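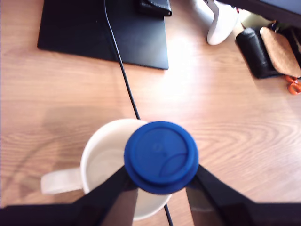 When the Robot Gets a Desk Job

Putting a lid on a mug is easy. You've been able to do it since you were small, probably while talking. For a robot, it's a big morning's work.

A robot has to find the mug, find the lid, and get one on top of the other without knocking everything over. Two fingers don't leave much room for style. At Wirix, an office in the town of Zivcombe, the robot called Lenon practiced lids 100 times in June. It missed 44 of them. The mugs were very patient.

Using machines to do jobs that people used to do is called automation. You might picture a giant factory, but automation can turn up at an ordinary desk too, among the cables and the scissors.
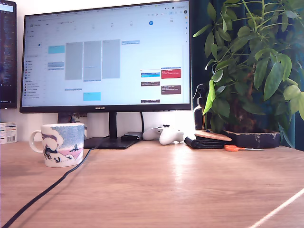
So what happens to the people? Some of it is good. A worker who doesn't have to fetch, carry and tidy has more time for thinking, or for meetings, which grown-ups say are different from sitting around.

Some of it is odd. People at Wirix had to learn to put things back in the same place every day. They also had a new chore, called "helping the robot," which took longer than putting on the lid.

And some of it is serious. If a machine can do part of your job, you may have to learn a new part, and that can be worrying. It's fair to ask who decides which jobs the robot gets, and whether the workers were asked first. At Wirix they were asked, and they kept the job of making the cocoa. Lenon hasn't tried cocoa yet - the carpet is new.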